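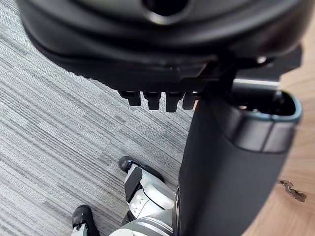

Cylinders, Open at One End
Clisitz Household Collection: Gallery 18
Page last revised 23 March 2018

The Clisitz collection holds domestic containers of ordinary manufacture. Gallery 18 covers upright cylindrical forms with one open end: tumblers, utensil holders, canisters without their lids, umbrella stands, brush pots and a few pieces whose original use was never recorded. The range runs from the 1950s to the present. Most pieces came in from house clearances and from the stock of Flelosis, a kitchenware shop that closed its last branch in July.

Entries are arranged by height, shortest first. Height is taken from the resting surface to the top of the rim, and diameter across the outside of the rim. Where a rim is out of round, the larger figure is given. Color names follow the house chart and describe the outside wall unless the entry says otherwise. Catalog numbers beginning with K are from the Kettunen bequest.

Small forms

Egg cup, straight sided
Pressed aluminum, 48 mm high. The rim is rolled outward and closed with a single seam. Light scratching on the base.

Toothpick holder, K-14
Turned beech, 62 mm. Unlined. The wall is thicker on one side by nearly 2 mm, which suggests that the blank moved on the lathe.

Shot measure
Stainless steel, 70 mm, with a fill line stamped inside. The line sits below the lip by the width of a fingernail.

Toothbrush cup, pale green
Melamine, 95 mm. Wall tapers toward the foot. Surface dulled by washing; the gloss survives only under the lip.

Pencil cup, Bemoma
Molded plastic, 100 mm, dark blue. Maker's name on the underside. This was the entry model in the Bemoma desk line and was sold singly or as part of a tray set.

Drinking and serving

Tumbler, ribbed
Clear glass, 112 mm. Eleven ribs, evenly spaced, stopping short of the rim to leave a plain band for the mouth.

Tumbler, double wall
Stainless steel, 128 mm. The joint between inner and outer wall is at the lip. A dent in the outer wall does not reach the inner one.

Beaker, stoneware, K-22
Iron glaze outside, clear glaze inside, 130 mm. The foot ring was left bare and has been ground flat. Three small pinholes in the glaze near the foot.

Travel cup without lid
Steel with a powder coat, 165 mm. Coat worn through on the lip at two points opposite each other. The lid was not received and has not been replaced with a similar one.

Wine cooler
Terracotta, 190 mm. Unglazed throughout. Mineral bloom on the outside wall up to half height — left in place.

Pitcher body, handle missing
Enamel on steel, 205 mm. Two weld scars on one side mark the handle position. Shown with the scars facing out.

Kitchen and pantry

Utensil holder, perforated foot
Galvanized sheet, 150 mm. Drain holes in the base in two rings. The vertical seam is folded and soldered.

Utensil holder, Bemoma
Molded plastic, 155 mm, white with a gray interior. The separate inner sleeve lifts out. Sleeve and shell carry different mold numbers, so they may not have started out together.

Spaghetti canister, base only
Glass, 290 mm. Ground band at the top where the stopper seated. Chips to the ground band, none to the wall below it.

Flour canister, K-31
Tinplate with printed label, 240 mm. The label has been rubbed back to bare metal around the middle, at hand height. Bottom seam re-soldered at an unknown date.

Knife block insert
Plastic, 220 mm, filled with loose bristle rods. The rods are original to the piece and have not been trimmed. Listed here by its outer form.

Bath and cleaning

Brush pot, ceramic
White glaze, 175 mm. Weighted foot. The inside is glazed to a line well below the rim, then left matte.

Toilet brush holder
Plastic, 230 mm. Internal collar near the top to center the brush. The collar is a press fit and turns freely.

Wastebasket, narrow
Painted steel, 280 mm. Beaded rim. Two coats of paint are present, cream over green, and the lower coat shows at the bead.

Hall and workshop

Drawing tube, open end
Spiral-wound card with a metal ring, 610 mm. The card has softened at the closed end. The ring is sound.

Umbrella stand, K-40
Brass sheet over an iron liner, 560 mm. The liner is removable and has its own entry in the metalwork gallery. Polished by a former owner, not by Clisitz.

Dowel rack cylinder
Cut from drain pipe and capped at one end with a turned plug, 480 mm. Homemade. Saw marks at the open end were filed on the outside edge only.

Notes on rims

The rim is the most useful feature for sorting these pieces. Sheet metal is nearly always rolled, folded or beaded, and the roll may hide a wire. Molded plastic tends to have a plain thick lip or a lip with a step under it. A step on the outside usually points to a lid that fitted over; a step on the inside points to a lid that dropped in. Stoneware and glass have to be judged by touch — a fire-polished glass rim is smooth, and a cut and ground one has a flat that can be felt even when it can't be seen.

Wear on the rim should be read together with wear on the foot. A worn rim over a clean foot is common on pieces that were stored upside down. Even wear at both ends is common on pieces that were stacked. Damage at a single point on the rim says little by itself.

Handling and storage

Cylinders are stored upright, open end up, on felt. Nothing is stored inside another piece, including where the two were sold as a nesting set. Tall forms are lifted with one hand at the foot and one on the wall below the rim. Glass and stoneware are not lifted by the lip. Catalog tags are tied through a handle where there is one and otherwise laid inside on a card disk.

Dark matte finishes show skin oil quickly. Cotton gloves are used for powder-coated and painted pieces; bare, clean hands are used for glass.

Using this gallery

The full register for Gallery 18 lists 231 pieces, of which a selection is given on this page. The complete household register runs to 3,000 entries, and 2,000 of them now have measurements on file. The remainder are being measured gallery by gallery, starting with lidded boxes.

Corrections to dates, makers and materials can be sent to the register desk. Please quote the catalog number if the entry has one, or the section heading and the height if it does not.

Next gallery: Shallow Dishes and Trays
Previous gallery: Jars with Screw Necks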